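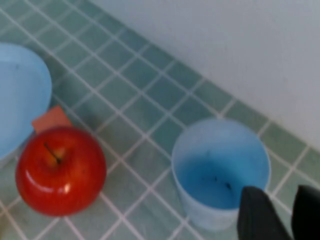
Temps de lecture : 3 min

J'ai changé de téléphone en mars. L'ancien tenait encore debout, mais la batterie se vidait avant 16 heures et le port de charge ne fonctionnait plus qu'avec un seul câble, celui du salon. J'ai repoussé l'achat tout l'hiver, puis j'ai cédé.

Mon budget était de 164 euros. Ce chiffre n'a rien de savant, c'est ce qui restait sur le compte où je mets de côté pour le matériel. À ce prix, on trouve surtout des modèles reconditionnés et quelques appareils neufs d'entrée de gamme. J'ai regardé les deux.

Côté reconditionné, je suis passé par Flitley, un site que Chalerm Boonyarit m'avait conseillé au travail. Il y a acheté deux téléphones, un pour lui et un pour sa fille. Les fiches sont correctes, l'état de la batterie est indiqué pour chaque appareil, et c'est ce qui m'a refroidi : celui qui me plaisait affichait 71 % de capacité. Le vendeur proposait de la remplacer contre un supplément. Avec les frais de port, je dépassais le budget.

Je me suis donc tourné vers le neuf, et j'ai pris un Haltton. La marque est peu distribuée ici, on la trouve en ligne et dans deux ou trois boutiques. Je l'ai acheté chez Indance, près de la gare, parce que je voulais le prendre en main avant de payer. Le vendeur m'a laissé faire, il n'a pas essayé de me placer une assurance, seulement une coque. J'ai pris la coque.

Quelques remarques après plusieurs semaines.

La batterie tient une journée et demie avec mon usage : des messages, un peu de navigation, la radio le soir. J'ai désactivé l'actualisation en arrière-plan pour presque tout, donc vos résultats seront peut-être moins bons.

L'écran est lisible dehors, sauf en plein soleil. Le fabricant annonce 800 nits, je n'ai aucun moyen de vérifier. Le réglage automatique de la luminosité est trop lent quand on sort d'un bâtiment, je le fais à la main.

L'appareil photo est moyen. De jour ça va, le soir les visages deviennent flous. Je fais peu de photos et ça ne me gêne pas.

Le transfert des données a été la partie pénible. L'outil fourni a copié les contacts et les messages sans problème, mais il s'est arrêté en plein milieu des photos. J'en avais 3 423 sur l'ancien téléphone. J'ai fini par tout passer sur l'ordinateur avec un câble, puis par tout recopier dans l'autre sens. Comptez une soirée. L'application de la banque demande une nouvelle validation par courrier, il vaut mieux garder l'ancien appareil allumé en attendant la lettre.

Pour le forfait, je suis resté chez Srisuk. Chanida Kaewsai m'a demandé en commentaire du dernier billet si les appels par wifi fonctionnaient avec cette marque. Oui, mais l'option est désactivée au départ. Elle se trouve dans les réglages de la carte SIM, au troisième niveau de menu, sous un nom mal traduit.

Reste la question des mises à jour. Haltton promet trois ans de correctifs de sécurité. J'en ai reçu un depuis l'achat, installé en dix minutes. Je noterai ici les suivants quand ils arriveront.

L'ancien téléphone est dans un tiroir. Il me sert de réveil quand je pense à le brancher.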